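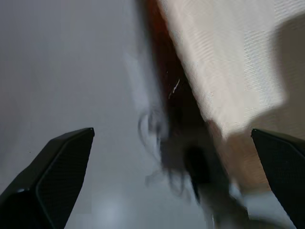

Opinion | Home and Consumer

Let people hang out their wash

By Elis Ifans
3/31/25

The rule in my building is one sentence long. "No laundry, bedding, rugs or similar articles shall be displayed on balconies, railings or common grounds." I have lived in Cludville for nine years and never thought about it until last October, when the dryer in the basement broke and stayed broken for most of the month.

I bought a folding rack and put it on my balcony on the third floor. It stood lower than the railing. From the parking lot you could see the top of one pillowcase. Four days later I had a letter from Stoleck, the company that manages the building, telling me I was in violation and that a second letter would come with a fine of 400 dollars.

I moved the rack inside. My bedroom windows fogged up and the closet smelled like a gym bag. I paid a laundromat across town until the part came in.

I think rules like this one should be thrown out, and where owners and associations won't do it, the state should do it for them. A number of states already have laws protecting a person's right to dry clothes outdoors. Most of them cover people who own a house. Far fewer are much help to someone who rents an apartment with a balcony, and renters are the ones with the least room and the least say over what machines they get.

The case for the ban is always about looks. Hefin Lloyd owns two units in my building and rents them out, and we have argued about this in the lobby more than once. He says buyers drive through a place before they ever call an agent, and that sheets on the railings tell them the place is going downhill. He isn't a snob and I believe he is reporting what he has seen. But the same balconies hold bicycles, coolers, dead tomato plants and a plastic deer that has been there since before I moved in. None of that gets a letter. A damp towel does.

What people mean, I think, is that a clothesline looks poor. My grandmother had one and so did every house on her street, and when families got a little money they bought a dryer and took the line down. That was a fair choice. Hauling wet sheets in January is no fun and I don't romanticize it. The trouble came later, when the choice got written into leases and deeds, so that people who wanted the line back could not have it.

And there are good reasons to want it back. A dryer is one of the hungrier machines in a home. It wears out elastic and fades dark colors, and the gray felt you peel off the screen used to be your shirts. In our basement a load costs 2 dollars to dry and usually needs a second run, so a family doing five loads a week can spend more than 1,000 dollars a year making clothes warm. The building collects part of that. I asked Stoleck how much and was told the contract was private. 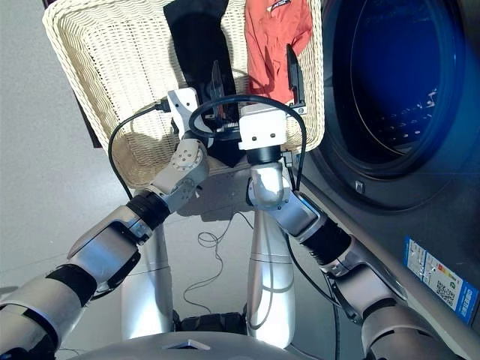
What a fair rule would look like

I don't want a free-for-all. I can live with limits, and most people on my floor said the same when I went door to door. Racks should stay below the railing. Nothing should hang over the side, where it drips on the people underneath. Things should come in by dark. If a building has a courtyard or a flat roof, put some lines there and let people sign up for them.

The Saengthong apartments on the east side did something close to this. They set posts in a strip of grass behind the garage that had never been used for anything. The whole job came to 3,667 dollars, including the concrete, and the rent did not go up over it. I walked over on a warm afternoon and most of the lines were full. It looked like people lived there.

Some tenants will never use a line. People have allergies, or bad shoulders, or they work nights and want to be done with it. They should keep their dryers. A right to hang wash takes nothing from them.

The town council can't rewrite a private lease by itself, but it can pass a resolution asking the statehouse to act, and it has done that for smaller matters than this. Around 2,000 households in Cludville rent. I would guess that a good many have a rule like mine somewhere in the back pages of the lease and have not read it. Look for it under "Appearance" or "Exterior." Mine was on page 14, between satellite dishes and wind chimes.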